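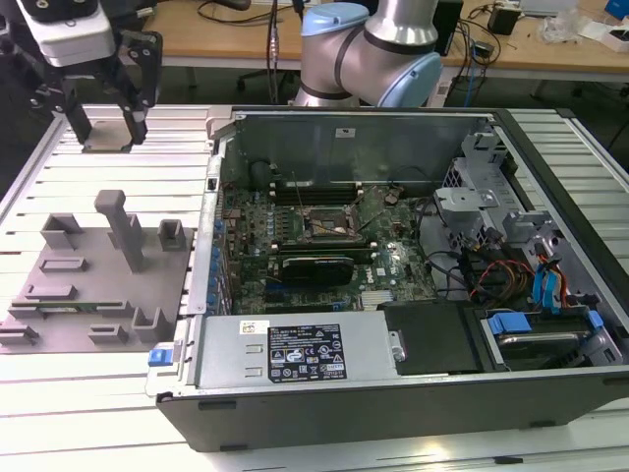

Old desktop: keep feeding it or let it go?

7 min read

**mossy_pete**
OK so I need a gut check from people who aren't my brother-in-law. I have a desktop I put together when my oldest was in third grade, and she now drives. It runs fine for email, taxes, a few old strategy games and the giant folder of family photos that I swear I'm going to sort one day. Lately it takes forever to start, the fan sounds like a hair dryer when I open more than a few tabs, and on Sunday it shut itself off in the middle of a card game.

I took it to Hordiienko's over on Lamar and they quoted me $69 to open it up, clean it out and tell me what's wrong. Parts extra. My brother-in-law says that's throwing money in a hole and I should get a mini PC, one of those little square ones you stick behind the monitor. I kind of love the old box though. Talk me into or out of something.

**dialtone77**
Into! Clean it yourself first. Shutting off when it's working hard is nearly always heat, and in a box that age I'd bet the thermal paste has gone to chalk. A tube of Ollatex is $10 and you'll have enough left over for the rest of your life. Take it outside, blow the dust out (hold the fan blades still with a finger so they don't spin), wipe the old paste off with rubbing alcohol, put a small blob of new stuff on, screw the cooler back down. Done before lunch.

**mossy_pete**
I built it, so you'd think I'd be brave about this, but I had a friend sitting next to me the whole time and he did the scary bit with the processor. I mostly held screws.

**kettlecorn_kim**
I'm going to be the grump. I nursed a desktop along for years. New power supply, then a new drive, then more memory (the old kind, which cost more than the new kind by then, explain that one to me), then the board died anyway and none of what I'd bought fit anything else. I could have had a nice new machine for what I spent. Your brother-in-law is right and I'm sorry because I know how that feels.

**dialtone77**
But Kim, you're comparing years of parts to a tube of paste. He hasn't bought anything yet!

**kettlecorn_kim**
That's how it starts. It's never the tube of paste. It's "well I've got it open now."

**JRai_tinkers**
Hi, Jayanthi Rai here, I mostly lurk in the sewing machine section but this one's close to my heart. What kind of drive is in it? If it's still a spinning hard drive, that's your slow start right there and it has nothing to do with the heat. Two separate problems. I swapped my mother's over to a solid state drive and she called me the next morning to ask if I'd bought her a new computer and hidden it in the old case.

The shutting off I'd look at with a temperature program before touching anything. There are free ones. Leave it open on the side of the screen, play your card game and watch the number. If it climbs and climbs and then goes black, that's heat. If it goes black while the number's sitting there perfectly calm, I'd be looking at the power supply, and no amount of paste will help you.

**mossy_pete**
Spinning drive, yes. I can hear it thinking.

**JRai_tinkers**
Then please, please back up the photos tonight before you do one other thing. Never mind the fan. I mean it!

**gus_in_the_basement**
Seconding the backup. Twice, on two things, and one of them not in your house. I keep a little external drive at my sister's and we trade at holidays.

As for the main question, what do you pay for power? My old tower pulled more doing nothing than my new one does working. I'm on a fairly steep rate out here and it did show up on the bill, not hugely, but I noticed. If yours is on all day every day that's a point for the mini.

**mossy_pete**
It's on in the evenings and that's it. My wife turns it off at the power strip, which I've asked her not to do.

**gus_in_the_basement**
Oh boy. While it's running, or after it's shut down?

**mossy_pete**
I have chosen not to ask.

**tabbyroad**
Can I put in a word for the mini PC people, because we get treated like we've betrayed somebody. I got one in January. It's silent. It takes up less of my desk than a paperback. I've got one of those narrow Gokunholm desks with the raised shelf at the back and the whole thing lives under the shelf with room left over for a plant. Before that I had a tower on the floor sucking up cat hair like it was being paid for it. I don't miss it one bit.

The one thing I'd warn you about is ports. Mine has hardly any on the front, so I ended up buying a hub and now there's a hub on the desk, and the cable for the hub, and the printer still hates me.

**dialtone77**
And when something in it breaks?

**tabbyroad**
Then I guess I'll open it up and look? The memory and the drive come out, it isn't glued shut. I know people say they're all sealed but mine has four screws on the bottom.

**dialtone77**
Fair, I take that back. The processor's soldered down though, on most of them. With a tower you can swap pretty much anything for something from a drawer.

**kettlecorn_kim**
A drawer you have to own, full of stuff you have to store. I've seen your posts about the drawer.

**dialtone77**
It's several drawers. They're labeled!

**bluejayfeather**
Question from somebody who knows less than all of you. I have a tower from my dad's office that won't turn on at all. Is it worth anything to anyone or do I just take it to the county drop-off? I feel bad putting it in the pile.

**JRai_tinkers**
Pull the drive first, whatever you do, because his files are on it. After that, ask if there's a school or a repair club near you. A dead one is lovely for learning on. I learned on a dead one - you can't make it worse, so you aren't scared of it, and you find out how much force it takes to get a memory stick out (more than you'd think, and then suddenly less). If it's a goner, the drop-off is fine, they do sort them.

**bluejayfeather**
Thank you, that's nice to hear. I might have a go at it with my nephew.

**oldharold**
Coming in from the other side again. I paid Hordiienko's the $69 last spring for my wife's machine and thought it was money well spent. They cleaned it, found a swollen capacitor on the board, showed it to me, and told me straight out not to spend another cent on it. They could have sold me a drive and memory and sent me home. I bought a used office tower from them instead for $40, which somebody's company had gotten rid of, and it's been great. So you aren't paying for dusting, you're paying for a person with no feelings about your computer to look at it.

**mossy_pete**
That last bit got me a little.

**kettlecorn_kim**
OK, Harold's version I can live with. Set yourself a limit before you start, write it on a sticky note and put it on the case. Mine would be a hundred bucks all in.

**dialtone77**
I still say paste first. It's $10, Kim!

**gus_in_the_basement**
If you do go in yourself, a couple of things I learned the hard way. Take a picture of where every cable goes before you unplug it, the little front panel ones most of all. Run it for a few minutes before you take the cooler off so whatever's left of the paste softens up, then shut down, unplug it, and twist the cooler gently. Don't pull straight up. I pulled straight up once and the processor came with it, bent pins and all, and I spent 30 minutes with a magnifier and a sewing needle, sweating. It worked afterwards but I don't recommend it as a hobby.

**tabbyroad**
This is why I have a mini PC.

**mossy_pete**
All right, update. Photos are copied onto an external drive and there's a second copy going now (it says three hours, we'll see). I ran the temperature program like Jayanthi said and it climbed the whole time I was playing, then went black. So heat. I've ordered the paste. I took the side off just to look and there was a felt blanket of dust on the cooler, an entire blanket, I could have knitted with it.

If I mess up the cooler it goes to Lamar and I pay the $69 with my hat in my hands. The drive comes after that if the rest checks out. Kim, there's a sticky note on the case and it says $100.

**kettlecorn_kim**
Good man. I'll be checking back.

**JRai_tinkers**
Blow the dust out of the power supply too while you're outside, from the outside only, don't open that part up. And tell your wife about the power strip!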